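Workshop > Tips > Bench Notes > Simulated Handling

Tips Tools Kitchen Storage Search

Hanging pictures in simulation: what held up over 400 runs

Notes by Živko Petek, April. The Semus task has a two-armed robot pick up a thin picture card and carry it to a wall. The policy was trained in Hetach. These tips apply to any thin, stiff item.

Set the start pose first. Keep both grippers up and forward of the torso, tips converging. Starting with the arms at the sides added 5 seconds per run and changed nothing in the success rate. 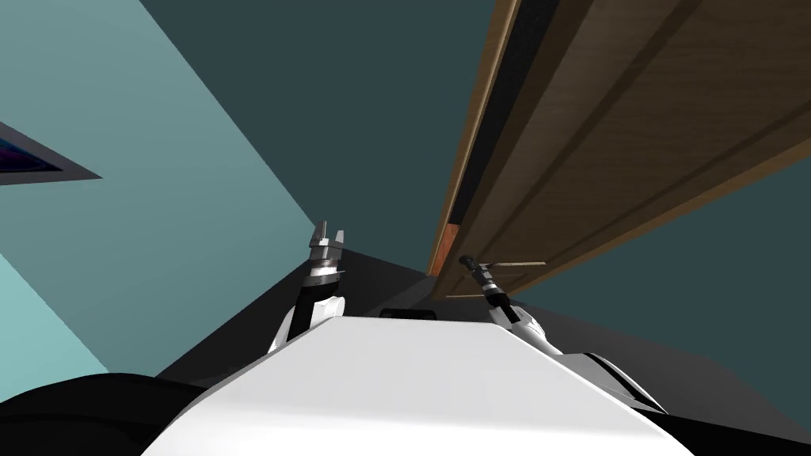

Both arms raised, left gripper open, door to the right.

Randomize wall and door colors early. Policies trained on one wall color failed when the door came into view. The fix was 2 extra color sets.

Check finger spacing against card thickness. Most drops came from closing on a corner. Approach with the fingers wide, center on the card, then close slowly. The Bistum planner does this by default; with Mladenović scripts, set it by hand.
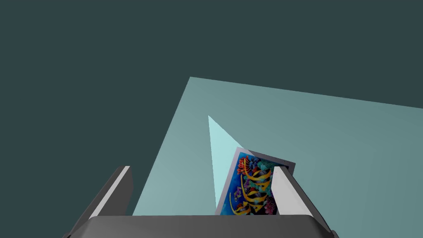

Fish picture between the fingers, seen over the gripper base.

Use a busy print. Plain cards gave poor angle estimates from the close view. Saturated prints with a light border cut the median tilt error to 2 degrees.

Log the grip and the hang as separate results. A single pass/fail score hid most of the grip errors.

Previous tip Next tip Back to Bench Notes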